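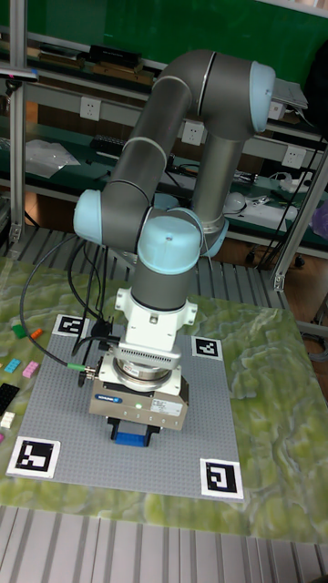 Robot arm with pale blue joint caps over a grey LEGO baseplate

Gridmont Amber Mini Cask
5 litres, bottle-conditioned strength, sold full

Gridmont Amber is a traditional bitter brewed by Hidmont with pale and crystal malts. The mini cask holds just under nine pints and has a built-in tap at the base and a vent in the top. No pump or gas is needed.

Stand the cask somewhere cool for 47 hours before serving. Open the vent first, then pull out the tap and turn it. Once vented, drink within three days. Unopened casks keep for 7 weeks from the day of filling, and the date is printed on the underside. 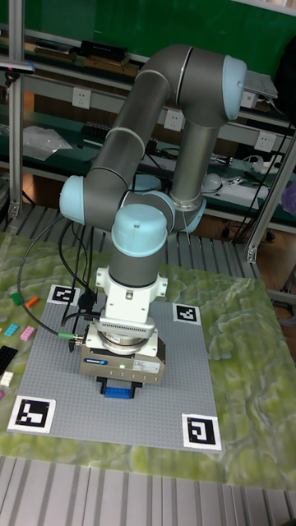

Arm and SCHUNK gripper, with a green marble-patterned tabletop

Personal labels
We can print a label with a name and up to 88 characters of wording for birthdays, retirements and memorial gatherings. Type the wording into the box at checkout exactly as you want it to appear. Allow one extra week. Casks with personal labels can't be returned unless faulty.

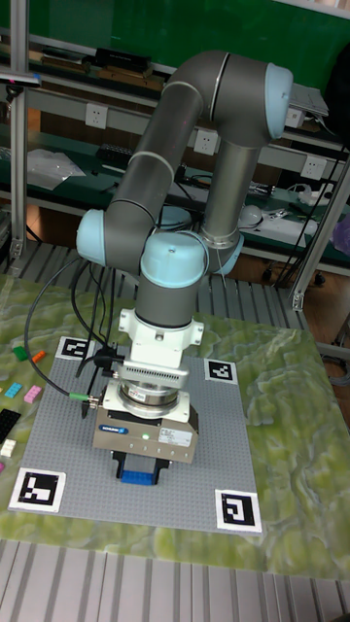 Delivery and collection
Casks go out on weekdays by courier and an adult must sign for them. Collection is free from our Drullby shop. Orders for the Mahlangu Stout cask open again in October.

Contains barley. Over 18s only.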